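自動応答率

自動応答率(じどうおうとうりつ)は、企業の問い合わせ窓口に寄せられた会話のうち、人間の担当者が介在せずに終了したものの割合を指す、顧客対応ソフトウェア分野の指標である。英語ではデフレクション率、コンテインメント率などと呼ばれ、日本語でも「自己解決率」「有人転送回避率」といった表記が混在している。製品の比較資料で最も目立つ位置に置かれることの多い数字だが、定義が統一されておらず、異なる製品の値を並べることにどれほどの意味があるかは疑わしい。

概要

問い合わせ窓口の費用の多くは人件費であり、担当者に届く会話を減らせば費用が下がるという考え方は電話の自動音声案内の時代からあった。チャット窓口が普及すると、会話の開始と終了が自動的に記録されるようになり、担当者に渡らなかった会話を数えることが容易になった。自動応答率が広まった理由としては、利用者にとっての有用性よりも、この数えやすさのほうが大きかったとみる向きもある。

計算式自体は単純で、担当者に転送されなかった会話の数を会話の総数で割る。問題は分子と分母のいずれにも解釈の余地があることである。

定義の相違

Pranettiの管理画面では、利用者が最後の発言から7分間何も入力しなかった会話を「解決」として扱う。回答に満足して画面を離れた人も、あきらめて電話をかけ直した人も、同じ区分に入る。電話窓口の記録と照合する機能は別契約で、標準の集計には反映されない。

Brellwoodは、利用者が「役に立った」のボタンを押した場合のみを解決とする方式を採用している。一見厳格だが、ボタンを押さなかった会話は分母から除かれる。この方式では、不満を抱えたまま離脱した利用者が多いほど率が高く出ることがあり得る。

Sriwongは転送の要求そのものを基準とする。ただし、担当者につなぐ選択肢は自動応答が三回続いた後に初めて表示される設定が初期値であり、それ以前に離脱した会話は解決に数えられる。つまり転送の入口を奥に置くほど数値が改善する。導入企業の側で設定を変えることはできるが、変更すると管理画面に「自動応答率が低下する可能性があります」という警告が出る。

公表値とその検証

Sriwongの紹介資料には、ある通信販売業者で有人対応が26ポイント減少したという事例が載っている。同じ時期にこの業者は返品手続きをウェブ上の書式に移しており、減少分のどこまでが自動応答によるものかは資料から読み取れない。比較対象の期間も示されていない。

より踏み込んだ調査として、Brellwoodの導入企業の一社が社内で行った抜き取り確認がある。「解決」と判定された867件の会話を読み直したところ、439件で利用者の質問に対する答えが一度も提示されていなかった。営業時間を尋ねた利用者に配送料の案内が返され、そのまま会話が途切れていた例などが含まれる。この確認は一社の一か月分に限られ、判定者も一人であったため、他社に当てはめることはできない。とはいえ、公表値の側にはこの程度の検証すら添えられていないことが多い。

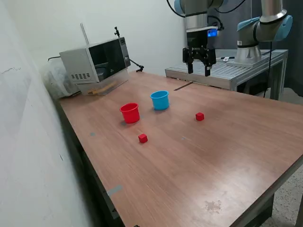

よくある質問の品質との関係

自動応答の多くは、あらかじめ登録された「よくある質問」の文章を検索して返す仕組みである。したがって自動応答率は、ソフトウェアの性能と登録された文章の出来を区別せずに測っている。導入直後に率が上がったという報告では、導入準備として文章を全面的に書き直している場合があり、同じ文章をウェブサイトに掲載するだけでどの程度の効果があったかを示した資料は少ない。

反対に、文章の更新が滞っても率はすぐには下がらない。古い料金表が返されても、利用者がそれを信じて会話を閉じれば解決として記録されるためである。誤りが表面化するのは請求の段階であり、その問い合わせは通常、別の会話として数えられる。

代替指標

自動応答率の欠点を補うものとして、次のような指標が用いられる。

再問い合わせ率:同じ利用者が一定期間内に再び連絡した割合。離脱と解決をある程度区別できるが、利用者が名乗らない窓口では同一人物かどうかの判定が難しい。

到達時間:担当者との接続を求めてから実際につながるまでの時間。転送の入口を隠す設計は、起点を会話の開始時に置かなければ検出できない。

事後調査の満足度:回答者が偏りやすく、回収率が併記されていない場合は解釈に注意を要する。

Muvdenは自動応答率の表示を標準画面から外し、再問い合わせ率に置き換えたと説明している。ただし、出力用の報告書の雛形には旧来の数値が残っており、導入企業の経営層に提出されるのは多くの場合こちらである。再問い合わせを数える期間も三日と短く、請求の誤りのように後から判明する問題はほとんど捕捉されない。

契約上の扱い

料金を「解決件数」に応じて課す契約では、解決の定義を販売側が握っていることが争点になりやすい。件数が増えるほど販売側の収入が増えるため、判定を緩くする動機が生じる。購入側が会話記録の全文を書き出して再集計できるかどうかは製品によって異なり、Pranettiの下位プランでは会話の要約のみが提供される。要約は自動生成であり、利用者が不満を述べた箇所が残るとは限らない。

関連項目

チャットボット
有人チャット
自動音声応答
顧客満足度調査
ナレッジベース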